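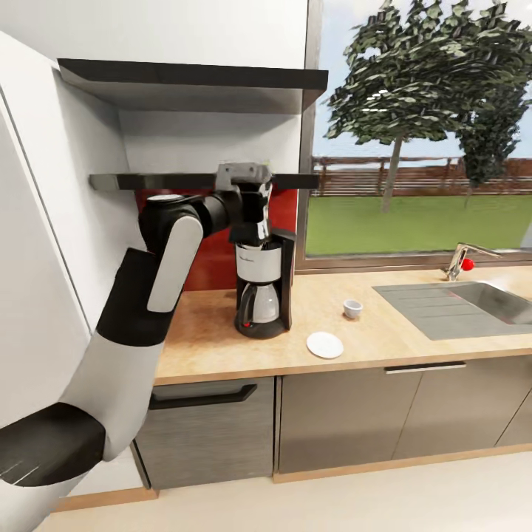

The Kevico wall shelf is sold as a pair, and the Vitham Housing Office bought two pairs for the shared kitchens in its Mangundap residence. Each board is rated by the maker for 30 pounds when fixed to studs. The review covers the standard dark finish and the hardware supplied in the box. Dark shelves suit a light wooden countertop well, and the lower one should be set high enough that the lid of a drip coffee maker can be opened without touching it. The printed guide gives no advice on this point.

Installation was carried out by Afiq Chong of the maintenance section. The brackets were straight and the holes lined up with the paper template. The screws were of lower quality – several heads stripped under a hand driver – and we replaced them with our own stock. Wall anchors for drywall are not included and must be ordered separately through Netport, the regional supplier.

After a full term of use, the boards have stayed level. The finish resists steam and wipes clean with a damp cloth, although it shows flour and dust more readily than the pale version. One front corner was chipped by a dropped pan in April, and the core beneath is much lighter in color. Touch-up pens are offered, but the match is poor.

The office considers the price of 70 dollars per pair fair. The shelf is recommended for light dishes, mugs and dry goods. It is not recommended for stacked cast iron or small appliances.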